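Plirdale Opens Orders for Rulura Hand-Held Gripper Kit

Two-finger device records manipulation tasks in homes and workplaces without a robot on site

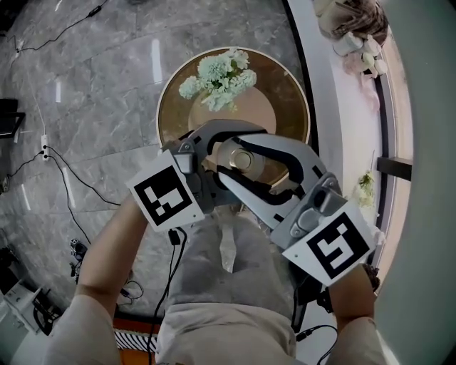 PLIRDALE, November. Plirdale today opened orders for Rulura, a hand-held two-finger gripper kit for recording manipulation data. The kit is sold to research labs and to companies that train control policies for robot arms. Shipments to customers who joined the early access list begin this month.

Rulura is held and operated with both hands. The operator brings the fingers to an object, closes them, moves the object and releases it, while a head-mounted camera records the work from the operator's point of view. Printed fiducial markers, one per finger, are tracked in the recorded video. Finger opening and gripper pose are computed from the marker positions after the session.

The housing is light gray plastic with curved slots for the linkage. Marker cards are held to the fingers by small clamps and screws and can be replaced in the field with the hex key supplied. Each card carries a different pattern, so left and right fingers are told apart in software even when the gripper is turned over. Customers who print their own cards should use matte stock; the template is included with the software download.

Power and data run through a single cable that leaves the underside of the gripper. Plirdale tested a battery version during development and dropped it. The added weight tired operators during longer sessions, and the charging schedule cut into recording time. The cable is detachable at the gripper end, and a longer one can be ordered separately.

What the kit contains

Each standard kit includes the gripper, the head camera and its strap, a recording unit, the gripper cable, 6 spare marker cards, a calibration board and a hard carrying case. The lab kit adds a second gripper and a second set of cables for two-operator sessions. Both kits include the Drurnitano software license for one workstation.

Finger pads are sold in soft and firm grades. The soft grade is intended for items that bruise or crease, such as cut flowers, fruit and folded cloth. The firm grade is intended for tools, boxes and kitchenware. Pads slide off the finger and do not require recalibration when both pads are changed to the same grade. Mixed grades are not supported.

Software

Drurnitano is the desktop application that turns recordings into training data. It reads the video, finds the markers, computes the pose of the gripper and writes one file per episode. Episodes in which a marker is hidden for too long are flagged for review. The operator can trim them, keep them or discard them.

The current release adds the following:

Automatic episode splitting, based on the opening and closing of the fingers.
A glare filter for recordings made near polished metal, glass or glossy stone.
Batch export to the common open formats used for imitation learning.
A session log that stores the operator number, the site, the pad grade and the task name with every episode.

The glare filter was written in response to reports from early users. Reflections from shiny tabletops and floors were a common cause of lost marker tracking in rooms with strong overhead lighting. The filter is on by default and can be turned off in the project settings. It adds to processing time, and customers working only on matte surfaces may prefer to disable it.

Drurnitano runs on Windows and Linux. A graphics card is recommended but not required. Recordings are stored locally, and no account or network connection is needed to process them.

Field trial

Flores, a data services firm, used preproduction units for a trial covering 46 sites, including apartments, small offices and hotel rooms. Operators worked seated and standing. Tasks included picking up and placing table items, moving flowers and plants, sorting containers and folding small textiles. The trial produced 3000 accepted episodes.

Three changes were made to the hardware as a result. The grip surfaces on both sides of the housing were widened for operators with larger hands. The cable exit was moved to the underside, where it is less likely to cross in front of a marker. The marker clamps were changed from snap-fit to screw-fit after several cards shifted during transport between sites.

Flores will continue to offer recording sessions with Rulura as a paid service for customers that do not have their own operators. Sessions are booked directly with Flores and are delivered as processed Drurnitano projects.

Known limits

Rulura does not measure grip force. The fingers open to 70 millimeters, and larger objects must be handled by an edge, a rim or a handle. The device is not sealed and should not be used in sinks or under running water. Outdoor recording in direct sunlight has not been validated. Transfer to a robot arm requires a gripper with matching finger geometry; drawings of the fingers are supplied with every kit so that customers can produce their own.

Availability

The standard kit and the lab kit can be ordered now through the Plirdale sales office. Prices are given on request and depend on the number of units and software licenses. Early access customers may exchange preproduction grippers for production units at no charge. Replacement pads, marker cards and cables are in stock.

About Plirdale

Plirdale designs and builds recording hardware and software for robot learning. Its products include the Rulura gripper and the Drurnitano processing application.

Press contact: Plirdale Press Office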